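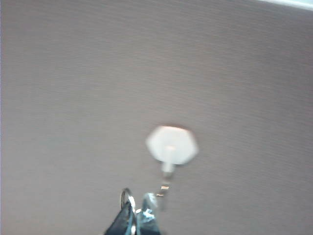 Seasonal help wanted - seed potato & onion set farm, Mirden

Posted Nov 19, 2023

Quick post, we're behind on this already. Mudolham Seed Potatoes needs people for the winter grading and packing season, starting second week of January. Small farm, real work, paid every Friday. If you've done it before, great. If not, read on anyway.

What we grow: seed potatoes mostly (earlies, a couple of keepers, one fingerling that everybody wants and we never have enough of), plus onion sets and a little bit of shallot. Mail order to home gardeners, and a few bulk orders to garden centers within driving distance. No garlic, please stop asking, we tried it two years and the ground is too heavy.

Openings

Graders (4 spots). Standing at the line, pulling anything soft, scabby, cut, green or wrong size. Sounds easy. First two days it is not. You need decent eyes and you need to not drift off. Size goes by the square riddle plus your judgment. We'd rather lose a good tuber than ship a bad one.

Packers (3 spots). Weigh, bag, label, box. Every bag gets a variety tag and it has to be the RIGHT variety tag. Mixups are our number one complaint, people plant the thing and find out in July. Careful beats fast here. Fast comes by itself after a week or so.

Orders desk (1 spot, part time). Printing pick lists, answering email, telling people no we can't ship before the ground thaws where they live. Should be comfortable with a spreadsheet and with repeating yourself politely. Mornings only, can be partly from home after the first two weeks.

Field crew lead (1 spot, goes through fall). Cutting and planting in spring, roguing in summer, digging in late August on. Need someone who has driven a tractor with something behind it and backed it up more than once. Year-round possible if it works out both ways.

Hours

Grading and packing: Monday to Friday, 7:30 to 4, half hour lunch, two breaks. Runs 11 weeks, maybe a little over if spring is late. Some Saturdays in March, optional, paid extra. Orders desk 16 hours a week. Field lead is full time and the hours are farm hours, we'll talk about it.

Pay

Packers and graders start at $155 a day. Goes up after the first month if you've stuck with us. Field lead depends on experience, tell us what you made last and what you want. End of season bonus for anybody who works the whole run, paid with the last check. Everybody gets to take home seed for their own garden, within reason. (One guy filled a truck bed. Within reason.)

The conditions, so you can't say we didn't tell you

It's cold in the store. We hold it just under 40 for the potatoes and that's where the bulk bins are, so if you're fetching you're cold. The packing room is heated but it's a packing room. Wear layers. Good boots. We supply gloves and dust masks and ear protection for when the line's running.

Dusty. Dry soil comes off on everything. If you have bad lungs the orders desk is the job for you.

Lifting: bags are 50 lb, trays less. Packers lift all day, graders not much. We have a pallet jack and a conveyor and you're expected to use them. Don't be a hero with your back.

Radio is on. There are arguments about the radio.

Clean boots rule: nobody walks in from another potato field, your own garden included, without going thru the boot wash. This is seed stock, it gets inspected, and one problem can lose us the certificate for the year. Same goes for bringing potatoes in your lunch. Cooked is fine. Raw is not, leave them in the car.

No smoking or vaping in the store or packing room. Phones in your pocket on the line.

What we're looking for

Turning up. On time, most days, and calling when you can't. That's most of it.
Able to stand for a full shift (stools at the end of the line for those who need to swap in and out, just ask).
OK reading labels in English. We have Spanish speakers on the crew and the safety sheet comes in both.
18 or over for anything near the machinery. 16 and up can do Saturday packing with a parent signature.
Own way to get here, or be on the carpool from Adbridge. Car leaves the feed store lot at 6:50 and does not wait.
Gardening experience is nice. Knowing your Solanum from your elbow is not required, you'll pick it up.

Couples, friends, brothers and sisters welcome to apply together. Retired folks too, two of our best graders are past 70.

Housing

We don't have any. Sorry. There's a couple of rooms for rent in town usually, and the campground at Ryu has winter hookups if you've got a trailer. Ask and we'll send the phone numbers we have.

Training

Paid, first day and a half. You'll go through the defects tray (we keep real samples of every disease and bruise we can find, it's not pretty), then practice on a slow belt with somebody experienced next to you. Packers do the scales and the label printer. After that you're on the line and you can ask questions all you want.

How to apply

Email or drop a note at the farm office. Don't need a fancy resume. Send:

- name and phone number, best time to call
- which job, and second choice if you have one
- days you can NOT work
- any farm, nursery, warehouse or kitchen work you've done, a few lines is plenty
- one person we can call who you've worked for (not your mom)
- if you want in on the carpool

Field crew lead, also put down what equipment you've run and whether you hold a pesticide applicator license. Not required but it would help alot.

Send it to Italo Bellini at the farm office, subject line WINTER CREW so it doesn't get buried with the catalog requests. He reads everything but not always same day. If you haven't heard in 10 days, call. Office is open weekdays 8 to noon, after that leave a message and somebody will get back to you.

We'll be filling grader and packer spots as good people come in, not waiting on a closing date. Field lead we want to settle before the holidays. Everyone who applies gets an answer even if it's no.

Worked here before? Just call and say you're coming back, and tell us your glove size. Your old locker is probably still yours, please come clean it out either way.

Come see the place first if you want. Park by the long shed, not in front of the loading door, trucks need that. Blow the horn if no one's in the office, we're likely out back with the bins.

Mudolham Seed Potatoes, Mirden. Equal opportunity employer. Catalog requests go to the other address please, the spring one isn't printed yet.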